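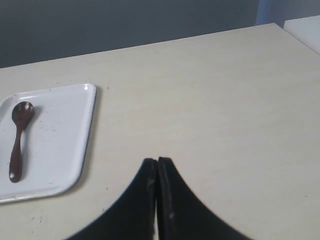 Tue 24 February

Receiver bench, second session on the keying problem. Lok-yiu says the clicks on the Pideck transmitter are gone since the new shaping filter went in. I don't believe it yet. He listened on frequency, with the AGC on, and a click is easiest to miss right there.

Set up again with the transmitter into the dummy load, 25 watts, string of dits from the Wellport keyer. Tuned the second receiver off to the side, AGC off, RF gain backed down until the main signal stopped pumping everything. Clicks still audible 1 kHz up. Weaker than in October, I'll give him that, but the October notes don't say what gain setting we used, so "weaker" is my ear and not much else.

Scope on the envelope: rise time now 5 ms, fall looks shorter. The fall is where I'd look. Matěj changed the cap on the rising side only and the schematic he marked up shows both. Need to open it and check what is really soldered in.

First dit after a pause also comes out short, 9 ms short at the speed we were running. Tsung-han blames the relay. Could be. Could also be the keyer, and the Hamier manual's claim of "perfect element timing" is no help, being for the older board anyway.

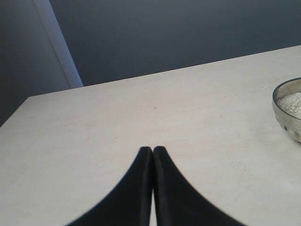

Would a slower rise and fall on both edges cure the clicks?

It would reduce them, up to a point. The sidebands come from how abruptly the carrier turns on and off, so softer edges keep the energy closer in. Go too slow and the dits turn mushy at high speed. If the amplifier stage after the filter is being driven into limiting, it squares the edges up again and the filter buys very little. We haven't ruled that out.

To do: drop the drive and repeat at 12 watts, same receiver settings, written down this time. Ask Ya-wen for the straight key so the keyer is out of the chain. Yi-chun wants to call it fixed in the Kahsay report. Not with my initials on it until the falling edge has been measured properly.

Dummy load fan is rattling again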